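HOSP 132: Cold Service and Light Catering
Unit 6 handout: The sandwich, the tray and the basket
Kevmont College, evening section
Instructor: Dineo Kekana

Read this before the lab. Last term's group read it afterward, and the egg salad remembers.

1. What we mean by plating cold

Cold plating has a poor reputation because it looks like putting food on things. It is putting food on things. The grade comes from which things, in what order, and whether a guest can pick up one item without disturbing four others.

For a light lunch at this level you need two kinds of serving piece: a flat one for anything cut, and a woven one for anything dry (rolls, crackers, wrapped cookies). Wet fillings do not go in wicker. I have 157 feedback forms from the Stidton open house, and a surprising number of them mention the cucumber.

2. Triangles

Cut corner to corner, one stroke, long knife. Sawing drags the filling out and leaves you with a hinge. Wipe the blade between sandwiches, including the ones you think went fine.

The cut side is the side people choose from, so it faces the guest. Two colors of filling read well from a few steps away; five read as leftovers. Butter or cream cheese goes right to the edge of the bread, on both slices, to slow down the tomato.

3. Spacing

Leave a clear strip of table between pieces. Students hate this strip and will try to put a garnish in it. Sachiko Tamura, who ran the Drorano banquet room before she came to teach the morning section, used to lay her hand flat in the gap and ask what exactly the parsley was for. Bring an answer or leave the parsley in the fridge.

Start loading a tray from the far end and work toward yourself — otherwise your sleeve finishes the job for you.

4. Quantities

The Shezi lunch in July is for 300. We will cut triangles in batches, cover them with a damp towel, and tray them at the last reasonable moment. Baskets get lined first. A folded napkin is fine; a doily is between you and your conscience.

5. For the lab

Bring an apron, a long serrated knife and a side towel. Sketch your table from above before you touch any bread, and write your name on the sketch — I can't grade a mystery rectangle.

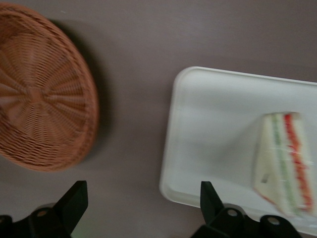 Sketches are due at the start of lab, in pencil, one per pair. Knives go back in the rack before anyone eats.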